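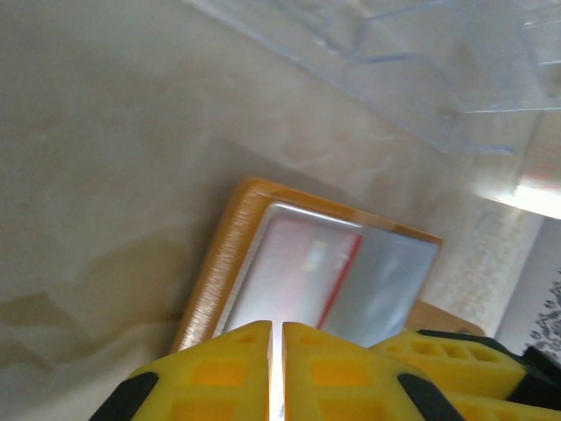 Maintained by the Stefanou Recipe Archive, last updated 21 Feb 2018

Clumberg Community Cookbook Texts, README

Welcome, and thank you for stopping by! The set holds 1,042 recipes typed up from 107 church and school cookbooks printed in and near Clumberg, most of them spiral bound and a good many of them splattered with gravy.

Each recipe is one row in recipes.csv, with its title, the book it came from, the ingredients and the method. We kept the old spellings (oleo, catsup and all), so please search generously. Oven temperatures are missing for 140 recipes, mostly pies, and we left those blank instead of guessing.

The Vultgate books are still being typed.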